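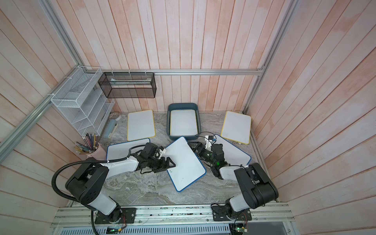

The two-arm sorting cell at Tralley, with a blue-framed whiteboard in the left gripper.

Filed under: Opinion / Workshop Practice

Maintenance Belongs on the Schedule

By Marianna Brzozowska

Institutions that operate small robot cells tend to record the work the arms perform and neglect to record the work performed on the arms. The cell at Tralley has logged 3,062 handling cycles with small framed whiteboards and a tray. Until April, its service log held one entry.

I believe this to be a failure of management. A cell of two arms on a shared rail depends on modest things: the bolts at each base plate, the run of the cable conduit toward the wrist, the seating of the camera bracket. Each can drift a little without stopping the machine. When both arms must meet at opposite edges of one light board, a small error at either base is carried to the gripper and enlarged on the way.

At Tralley the fault appeared at cycle 2,320. Boards began to slip during the handover, and the operators adjusted the software for several days before anyone put a wrench to the right-hand base. Two bolts were under torque. The repair took less time than the meeting that approved it.

Our Kasgate site now reserves 60 minutes every second week for inspection, with the arms powered down and the rail wiped clean. The technician works through a list of 16 checks and signs it – no signature, no restart. Some colleagues consider this excessive for a tabletop machine. I would ask them to price one lost week of trials and compare.

The same hour should be entered in every project budget under its own heading.

Comments (3)

geum_tech: We check bolts monthly and have had no slips. Every second week seems heavy for light loads.

R. at Bolalside: Does the list cover the conduit? Ours wore through at the first bend.

Marianna Brzozowska: It does, as item four. Please check at full reach as well as at rest.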